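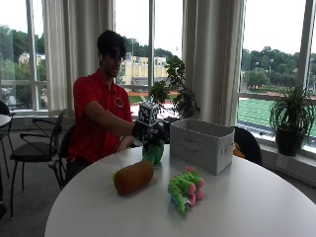 TEX 212 Fabric Structures
Fimley College, Department of Textiles
Handout 3: Pile Fabrics
Instructor: Kristine Pangilinan
Revised 9/21/26

1. Terms

A pile fabric has a ground structure and a second set of yarns or fibers that stand out from it. The ground gives the fabric its strength and dimensional stability. The pile gives it thickness, surface texture and most of its thermal insulation.

Pile height is measured from the top of the ground to the tip of the pile with the pile standing upright. Some suppliers quote total thickness instead, which includes the ground. Check which one you have before comparing two data sheets.

Pile density is the number of tufts or loops per unit area. Do not confuse it with fabric weight. A tall, sparse pile and a short, dense pile can have the same weight and behave very differently under load.

Pile direction, or nap, is the way the pile leans when it is at rest. Stroke the fabric along its length in both directions. The smooth stroke runs with the nap.

Cut pile has free ends. Loop pile does not. Terry is the common loop pile; velvet, corduroy and most plush are cut.

2. Woven pile

In warp pile fabrics an extra set of warp yarns forms the surface. In the wire method, wires are inserted across the loom and the pile warp is raised over them. A wire with a blade at one end cuts the loops as it is withdrawn. A plain wire leaves them whole.

In the face-to-face method two ground fabrics are woven one above the other, with the pile warp passing between them. A knife then separates the two cloths. The distance between the grounds sets the pile height of both cloths combined, less whatever is lost in shearing. Output is higher than with wires, but the method produces cut pile only.

Weft pile fabrics, such as corduroy and velveteen, use extra filling yarns that float over the ground. The floats are cut after weaving. In corduroy they are arranged in columns, which produces the wales.

V and W interlacing: a V tuft passes around one ground yarn, a W tuft around three. W is more secure and costs more yarn. For the midterm you should be able to draw both in cross section.

3. Knitted pile

Weft-knit terry and velour are made by feeding two yarns to each needle, one for the ground and one for the pile. The pile yarn is drawn over a sinker to form a longer loop. Velour is the same fabric with the loops sheared.

Sliver knit, also called high-pile knit, has no pile yarn at all. Loose fiber is carded directly into the needles and caught by the ground loops. The back is normally coated to hold the fiber in place. Most imitation fur is made this way.

Warp-knit plush is produced on double needle bar machines and slit down the middle, much as in face-to-face weaving. It is dimensionally more stable than weft knit and resists running.
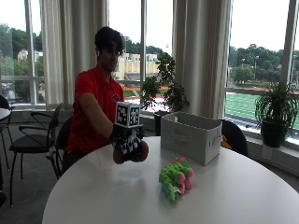
Fig. 1. Plush toys, brown and green. The brown one is held just above the tabletop.

Knitted grounds dominate where a fabric has to follow a curved form. A woven ground has little stretch except on the bias, so a rounded shape needs more panels or more darts. With a knitted ground the stuffing can take up part of the curvature. The price is that the ground opens as it stretches, and pile coverage falls. The effect is called grinning and is easiest to see along tight seams.

4. Tufted pile

Needles push yarn through a finished backing cloth. Nothing holds the tufts except friction until the back is coated. Tufting is fast and accounts for most carpet. Its use in apparel is small.

5. Finishing

Typical sequence for cut pile: brushing, shearing, heat setting, dyeing or printing, final shear. Sequence varies by fiber. Acrylic pile is often polished with a heated grooved cylinder, which removes crimp and raises luster. Embossed effects come from pressing selected areas flat with heat.

6. Lab work

Swatches are filed in the drawer marked Ondetti. The Wegener set is for reference only and stays in the lab. Its labels follow the old Nomen list, where "plush" covers anything cut with a tall pile, knitted or woven. Use the terms in Section 1 in your report.

For each swatch record:
ground structure (woven, knitted, tufted)
cut or loop
direction of nap, marked with an arrow on the back
pile height, mean of 10 readings
weight in grams per square meter

Cut specimens from the back with a blade, through the ground only. Scissors shorten the pile along the edge and the weight will read low. Fabrics with a ground under 200 g/m² tend to curl once cut, so tape the corners before measuring.

To identify the ground, part the pile or pull a few tufts with tweezers from the back. A tuft that comes away as loose fiber points to sliver knit. A tuft that comes away as a short length of yarn may be any of the others – look at the ground under the pick glass before you decide.

7. Reading

Course reader, chapters on warp pile and on circular knitting. The chapter on carpet is optional until February, when tufting returns under floor coverings.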